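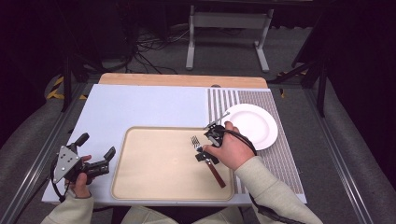

Fourteen Breaths Before Dinner

I quit meditating twice before it stuck. First time, an app. Second time, a silent weekend up at Clakton, where I spent two days thinking about my knees. Came home sore, slept badly, went back to eating over the sink with my phone in the other hand.

What finally worked was small and kind of dull. A breathing class, Sunday nights, upstairs at Stovari. 15 people on folding chairs. No incense, no playlist. The teacher had us breathe in through the nose, out slower than feels normal, 14 rounds. Then home.

I started in April. Work was bad. My jaw hurt from clenching and I'd stopped calling people back. I didn't expect anything, I just wanted an hour where no one could email me.

Week one, I yawned the whole time. Week two, same. Somewhere in the fourth I noticed I'd driven home with the radio off and hadn't minded.

So now I do it before meals. Sit down, phone in the other room, 14 breaths, then eat. Some nights I get to six and give up becuase I'm starving. Fine. Still counts, in my book.

The jaw is better. Sleep, mostly. I still snap at people, ask my sister. And I skipped most of August, two weeks of visitors and then I just didn't feel like it. Starting again was harder then starting the first time.

If you want to try it, the class is $14 at the door, bring a sweater, the room is freezing. Irent has a lunchtime version but it's only 15 minutes and you spend half of that finding a chair. Parking at Stovari is around back, by the loading dock.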